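The toilet in the small bathroom had been refilling by itself every 24 minutes, so the flapper was due. I shut the supply valve, held the lever down to drain the tank, and sponged out the last 500 ml. The old flapper was a Trelteck, 2 inch, with the rubber gone soft along the hinge side. 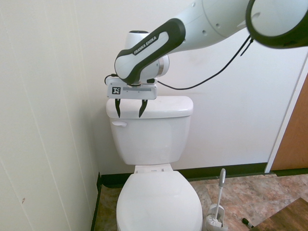

*Photo: Nilsuwan*

The flush lever is on the upper left of the tank, so the chain has to run to that side with a little slack. I left two links. One link held the flapper open; four gave a weak flush.

The replacement came from Nititz, part 618. It fits the overflow tube pegs without the adapter ring. Dye test overnight: no color in the bowl.

Still to do: the small dark mark low on the left wall. I'll try sugar soap first, then a dab of the off-white left over from July.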